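Posted Thursday, January 15, 2026, in Nalteo Community Help, under Crime, Police and Courts

## Return of stolen property held by the police as evidence

### Office of the McKinnon Craft Store

Our store was broken into last May. The police department in Merneo recovered most of the stolen goods and the cash box within the week, and one person was charged. We were given a property receipt listing 138 items, each with a tag number, and were told that the goods would be held until the case was closed.

We understand that the case ended with a guilty plea before the holidays. We have since written to the department twice. The first letter received no reply. The second was answered with a short form stating that release "requires authorization" without saying from whom. A telephone call to the front desk produced a different answer, namely that we should wait to be contacted.

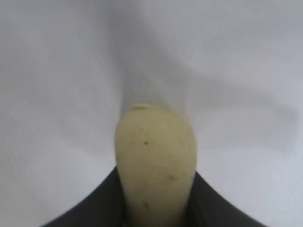 The matter is complicated by our insurance. Our insurer, Jorkeo, paid part of the claim before the goods were recovered, and we bore the remaining $383 ourselves. We do not wish to collect anything that may now belong to the insurer, and we do not wish to miss a deadline while the question is being settled. The receipt mentions disposal of unclaimed property on the reverse side, but the print has faded and the number of days cannot be read.

We would be grateful for guidance on the following points:

- who must authorize the release of the property;
- whether a store may send an employee to collect it, and with what papers;
- whether the insurer must be told first;
- what can be done if some of the items are missing or damaged.

### Merneo Shopkeepers' Advice Desk

In most places the authorization has to come from the prosecutor's office. The police store the goods, but they will seldom let them go until the prosecutor has confirmed in writing that they are no longer needed. A guilty plea does not always settle this at once. There may be time left for an appeal, or a second defendant whose case is still open, and the goods may be held for either.

We recommend that you proceed in this order.

1. Write to the prosecutor's office and ask for a property release. Give the court case number and the police report number. They are different numbers, and a request that carries only one of them may be set aside.
2. Ask whether the release covers the whole receipt. Partial releases are common where a few items were used as exhibits.
3. Send a copy of the release to the property unit directly. The front desk is a separate office and may hold no record of your request.
4. Make an appointment. Many property units are open to the public for only a few hours each week.

An employee may usually collect on behalf of a business if he or she brings photo identification, the original receipt and a signed letter on the store's letterhead. The letter should name the employee and list the tag numbers, or refer to the receipt and attach it. Some units also ask for proof that the signer has authority to act for the business — a copy of the business license is normally enough.

As to the disposal period, please ask the property unit to state it in writing, together with the date from which it runs. State in your own letter that the store claims the property and does not abandon it. This does not stop the clock everywhere, but it leaves a record that you came forward.
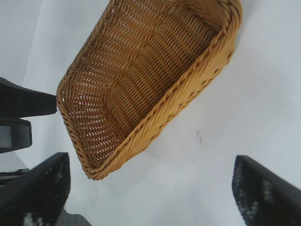

**Reply from Southside Records Clerk:** I would add that the cash box and its contents are often handled apart from the rest. Where I work, money is deposited with the city and paid back by check, under a separate form. The store should ask about this in the first letter. The check can take 6 weeks after everything else has been handed over.

### riverbend_claims

Tell the insurer before you collect anything. Once they pay for an item they may have a right to it, depending on the wording of the policy. Usually they will either let you keep the goods and pay back some of the money, or take the goods. Get whatever they decide in an email. Also ask about your $383, as you may be owed a share of anything they recover. I do not know about the police side.

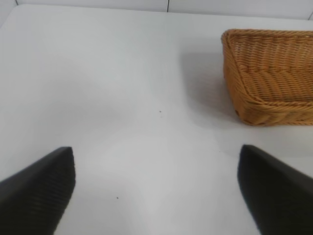
### Nalteo Civic Help Team

The answers above are sound as general information. Rules differ by state and by city, and the prosecutor's office should be treated as the final source on whether the property may be released.

On missing or damaged items, we offer the following. Check each tag against the receipt at the counter before signing. If the clerk asks for a signature covering the full list and something is absent, write the tag number and the words "not received" beside the signature, and ask for a copy. Damage should be noted in the same manner. A claim against a city for lost or damaged property generally requires a formal notice, and the time allowed can be short, so the notice should be sent promptly even if the value is still being worked out.

If the prosecutor's office does not answer, the next step is usually a motion for return of property, filed in the court that heard the criminal case. The court clerk can say whether a standard form is available and whether a fee applies. A corporation or similar business may need a lawyer to file it. The local legal aid office may be able to refer you to one, although many such offices do not represent businesses.

Two letters have already been sent to the police. Please keep copies of both, with any proof of mailing, and attach them to the request you send to the prosecutor.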